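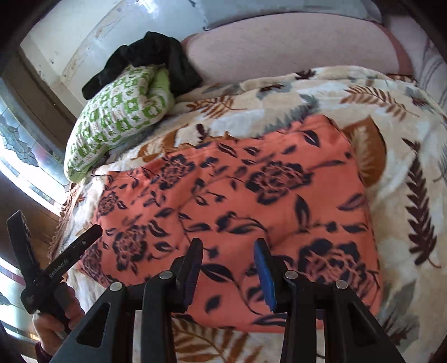
Coral floral cloth on top of the foliage-print blanket.

Mitberg storage bed review: four months of sleeping on it

Reviewed October 2026

The Mitberg is a queen bed with four drawers in the base, sold flat-packed for $600. I bought mine from a Villalobos showroom at full price. My old bed had a gas-lift base, and anyone who has had one of those will know the routine of taking everything off the mattress to get at a spare doona. Drawers seemed like the better arrangement for a small unit with one built-in wardrobe. Mostly they are.

Delivery and assembly

It came in four cartons, all of them heavy. The longest holds the side rails and it would not fit in our lift, so it went up the stairs. If you live above the ground floor, measure the lift on the diagonal before you book the delivery. The driver brings the cartons to your front door and no further unless you pay for the room-of-choice service, which I didn't know existed until I got the receipt.

Assembly took an afternoon and part of the evening. The instructions are drawings only, and the drawings are good up to the drawer runners. After that they get small. The left and right runners look nearly identical and the only difference shown is a little notch at the back end. I put one pair on the wrong sides, which meant unscrewing a finished drawer. Mark them with masking tape as you take them out of the bag.

You will need your own Phillips head screwdriver and a rubber mallet. The supplied Allen key works but it's short, and the bolts inside the corner posts are awkward to reach with it. I swapped to a ratchet with a hex bit and the last two corners went much faster. Every hole lined up. I had one spare dowel and a few spare screws at the end, and nothing missing.

Build

The frame is pine with a walnut stain, and the drawer bottoms are a thinner board that slides into a groove. The stain is even on the headboard and a bit patchy on the lower edge of the foot rail, where only the vacuum cleaner is likely to come across it. The side rails are solid and I can sit on the edge to put my boots on without any flex that I'd notice.

The slats are the best part. They are fixed in a webbing strip so they can't walk around, and there's a centre beam with its own legs. The previous bed dropped a slat every few weeks. This one hasn't moved.

It did develop a creak in the second month, on the side closer to the wall. I went around with the Allen key and found both bolts at the head end had loosened. Tightening them fixed it. The instructions do say to check the bolts after a few weeks, in a small drawing on the back page.

The drawers

They run on metal runners and open fully, so you can see to the back. Each one fits a queen doona if you fold it flat and don't fight it. I keep winter bedding and the good blankets on one side, towels and shoes on the other. The usable depth is less than the drawer front suggests, because the front panel drops below the drawer floor to hide the castors on the centre legs.

You need clear floor to open them. I'd plan for the full length of the drawer plus somewhere to stand. Our bedside table sits hard up against the bed and its foot blocks the drawer nearest the head by just enough to be annoying. I've ended up using that drawer for things I want twice a year. A narrower bedside table, or a wall shelf, would solve it.

There is no soft close. The drawers stop with a thud if you push them with your knee, and everyone pushes them with their knee. There are no handles either, only a cut-out along the top edge. It's comfortable enough to grip, though a long bedspread hangs over it and you have to lift the bedding to find it. If you like your covers down to the floor this will bother you every day.

Dust gets in. The drawers have no lids and the slats above are open, so whatever comes down past the mattress ends up on your folded blankets. I now put a flat sheet over the contents of each one. Zip-up storage bags would do the same job.

Height and getting in

With a medium-thickness mattress the bed is on the high side. I'm of average height and my feet reach the floor when I sit, but my mother found it a stretch when she stayed. She also said it was easier to stand up from than her own bed, so it depends on your knees. Anyone with a thick pillow-top should check the height in the shop with something similar on it.

Changing the sheets is easier than it was on the old frame. The mattress sits on top of the slats with a shallow lip around it and there is room to get a hand underneath to tuck. The lip is rounded over and hasn't caught on anything.

Warranty and service

The frame is covered for two years. I had cause to contact them in April – one drawer front arrived with a split at the corner – and dealt with Merle Ngata in the parts department. She asked for a photo and the number off the carton, and a replacement front was in the post that week. It was a slightly darker walnut than the rest. I've put it on the wall side.

Compared with the others

I looked at two alternatives. The Drondari has soft-close drawers and proper handles and it's a nicer object all round, but the drawers are on one side only in the queen size, and it costs a good deal more. If your bed goes in a corner that one makes more sense, as you couldn't use the wall-side drawers of the Mitberg anyway.

The Zovis is cheaper and looks similar in photos. In the shop the drawers turned out to be loose boxes on castors that roll under the bed on the carpet. On floorboards they might be fine. On our carpet they would have been a nuisance, and the ones on display had drifted out of line with each other.

Good: solid slats, full-extension drawers, all the holes line up, quick parts service.

Not so good: no soft close, drawers need lids or covers, the drawer near the head is hard to use with a bedside table, long carton won't suit every lift.

I'd buy it again for this room. I would pay for the room-of-choice delivery, and I'd vacuum the carpet properly before putting the centre legs down, as the bed is too heavy to shift once the drawers are full.

Comments

Branislav Michalík
We have the same one in the double. Ours creaked on the wall side as well and it was the head end bolts. I put a nylon washer under each and it has been quiet since. Do the drawer cut-outs collect fluff on yours?

Reply from the author
Yes, a fair bit. The brush attachment gets most of it out. Thanks for the washer tip – I'll pick some up.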